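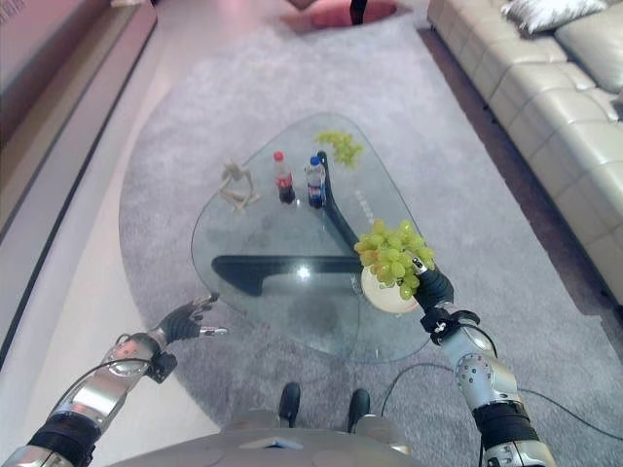 Cola and water on the coffee table.

Our grant application to the Wiltley fund went in on 9th January, with two hours to spare, and I have been lying down in one way or another ever since.

If you've never asked a foundation for money, the form wants to know your vision in 444 characters. Ours came to 463. Chia-jung Lam and I spent most of an evening hunting for 19 characters we could live without, and in the end we lost "warm" and "neighborly" and kept "sustainable," a word neither of us has ever said out loud on purpose.

Then there was the budget. We run a Saturday-style supper for 74 people out of a church hall on Poon Street, and the fund would like to know our "cost per outcome." I asked Chia-jung what the outcome was. She said soup. We put down "improved social connection" and divided by that.

They'll let us know in July. Until then the big pot still has a wobbly handle, and the church has asked - very kindly - if we could stop storing onions in the vestry. I've said we're developing a strategy.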